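Budgeting for a second set of hand-held grippers: spares now or later?

sbayram
Hi everyone, long post, sorry in advance (get a coffee).
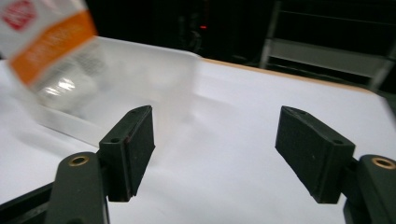
We're a small group and I've been asked to put together the equipment plan for next year by the end of July. Right now we have one pair of hand-held grippers and we mostly do packaged goods on a covered table, bags and pouches and that sort of thing. I have $2,000 to work with, and I keep going back and forth. Do I buy a second complete pair from Kesholm, or do I buy one more gripper and put the remainder into finger pads, screws and a decent case? Kesholm wants $59 for a set of pads, and that seems like a lot to me, but I've never bought them separately so maybe it's normal?

Bernadette_E
Oh, I remember this exact headache! Pads first, please. We bought two whole units our first year and felt very rich, and then we had no pads for either one by spring and everybody sat around waiting on a 21-day shipment. Fifty-nine dollars a set is on the high side but they do fit, and I can't say that for everything I've ordered.

ykang
I'm going to disagree with Bernadette a little, with love. Pads are the cheap part. If a finger mount cracks you lose the whole gripper until it's replaced, and then your people are idle, and that costs far more than a drawer full of pads would have saved you. I'd get the second unit and two sets of pads and call it done.

Bernadette_E
Fair, but how often have you cracked a mount, Yiran? We never have.

ykang
Twice! Both times somebody set it down hard at the end of a long afternoon. (One of those was me.)

yurani.c
Has anyone priced Zukthorpe? Their pads were cheaper when I asked, but the holes didn't line up with our fingers and I ended up filing them, which I would not wish on anyone. Check the spacing before you order. Also put a line in for table coverings and restocking whatever you're picking up. Packages get tired after enough handling and it adds up faster than you'd think.

sbayram
Yurani, thank you, I had nothing down for restocking at all. Adding it tonight. I'm leaning toward Yiran's version, with three sets of pads to keep Bernadette happy :)

Bernadette_E
I'll take it! Ask them about shipping before you sign anything, though.

Brannigan Bench Forum | Contact the moderators | Back to top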